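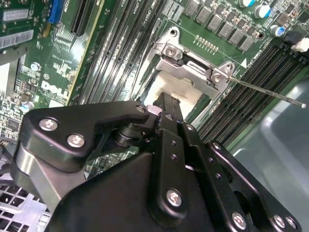
## Shipping label printer drops jobs after idle – Starnville warehouse

**Status:** resolved, monitoring
**Queue:** Prandico / print and labels
**Affected:** packing bench 7, Bolow label printer

**Reported**

Labels stop printing after the lunch break. Jobs sent from the order screen show as "sent" and never come out. Power cycling the printer clears the fault until the next long gap. Other benches print normally.

**Checks**

- Test label from the printer's own menu: prints.
- Cable and switch port swapped with bench 8: fault stays with the printer.
- Ping after a restart: replies. Ping after the break: no reply, although the panel still reads "Ready".
- Spooler log: 83 jobs stuck in the queue, all with the same timeout error.
- Sleep timer on the printer: 600 seconds. The other benches have it set to 0 (off).

**Cause**

The printer was reset to defaults in August when the print head was replaced. The reset turned the sleep timer back on. On this firmware the network port does not wake on an incoming job – only a key press on the panel wakes it.

**Fix**

1. Cleared the queue. Do not release the old jobs; most of those orders were relabeled by hand at another bench.
2. Set sleep timer to 0 and saved to permanent memory. "Apply" alone is lost at power off.
3. Restarted the spooler, then the printer.
4. Left idle through the next break and sent one label from the order screen. Printed at 1:40 p.m.

**Open items**

- Szilágyi account labels still print one line low on this bench. Separate ticket – looks like a template offset.
- Firmware update not applied. Needs a window outside packing hours.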